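About Sinwood Biscuit & Tea

Hi, I'm Ladi Ogunleye, and I run this little shop!

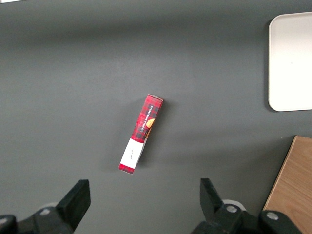
Vanilla shortbread in the red and black plaid box

I opened Sinwood on Vandport's main street with 18 kinds of cookies, one kettle and a cash register that stuck whenever it rained. Before that I spent seven years in the office of a flooring company, where I was mostly known for what I kept in my desk drawer. People would wander over around three o'clock pretending to need a stapler. After a while I figured I might as well put up a sign and charge for it.

These days we carry 225 different cookies, crackers and teas, and yes, I've tried every single one (the licorice wafers took some courage). Shortbread is still my first love. I like it plain, I like it with lemon, and I like vanilla best of all -- with a cup of strong black tea and my shoes off. If you come in and ask me what to buy, that's probably where I'll steer you, so consider yourself warned.

We're a small crew. Sani handles the online orders and packs every parcel like it's going to be dropped off a roof, with paper on all sides and the cookie boxes tucked in the middle. Asevora is our house tea, a blend my aunt came up with at her kitchen table, and she still won't give me the whole recipe!

Gift baskets start up in October and they keep us hopping right through New Year's. You pick the cookies, we pick a tea to match, and we'll write the card for you if your handwriting is anything like mine. Orders over $37 ship free.

If you're in the neighborhood, come on in and say hello. There's usually something open on the counter to taste -- just ask. And if there's a cookie you remember from your grandmother's house and can't find anywhere, send me a note with whatever you remember about the box. I love hunting those down.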